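11 July 2021

Shelf task, second session on the new layout. Writing this up quick before I forget what we changed.

Joints homed fine this time. Left arm still sits a hair off after homing so I redid the zero by eye against the table edge. Nizar Sayegh says to stop doing it by eye and use the jig. He's right but the jig is in the Pevby box and the Pevby box is under everything else.

Task as agreed with the group: cans start on the table or on the shelf, operator moves one at a time, shelf to table or back. Orange and peas labels both allowed. Reset is by hand between goes. 20 goes per operator then swap, no exceptions, last time people got tired and sloppy towards the end and we had to bin a lot of it.

First block went badly. Coming in from too high, fingertips catching the rim and the can rocks before the grip closes. Told the second years to come in lower and from the front edge of the shelf, slower for the last bit. Better after that. The cans at the back are the real bother — you have to reach over the front ones and the wrist runs out of travel.

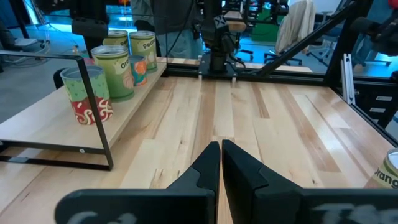

Tried the approach with the fingers nearly shut and opening late. Gets you between cans when they're bunched up but you need a steady hand and there's not much room to open once you're in. Two of the students liked it, the rest hated it. Leaving it up to the operator for now, just WRITE DOWN which one you used on the sheet.

Lighting — table top is shiny and the overheads bounce off it. On the wrist view you get pale streaks along the grain. Asked if we could put a mat down, Nizar doesn't want to change the surface half way through the set. Fair enough. Maybe for the February rerun.

Counts after today: 1,433 saved goes in the Clisuvance folder including the old layout. 36 from today flagged for a second look, mostly dropped cans and one where the operator sneezed and let go of the leader arm. Don't delete the drops!! Yoon script wants them kept and tagged as fail. I renamed the tags so they match what the script expects, it was choking on the capital F.

Bimport export fell over again at the end. Same error as last time, runs out of disk because it writes a second copy of all the video before it clears the first. Moved the older stuff to the spare drive, restarted, it went through after tea. Somebody please fix it properly, I have now done this by hand 6 times.

Finger pads: left one on the right arm is wearing on the inside corner. Still grips. Spare pads are in the drawer with the hex keys, not in the drawer marked spares.

To do
— jig out of the Pevby box, redo zero on left arm properly
— tape marks for shelf feet, it creeps when someone leans on the table
— try the shelf turned a bit more towards the arm so the back row is reachable
— new sheet with a box for approach (open / nearly shut)
— ask Nizar whether stacked cans are in or out for the demo, the handout says both
— charge the headset, it was flat agian

Left everything powered down except the PC, export check is still runing on that so leave it alone until it says done.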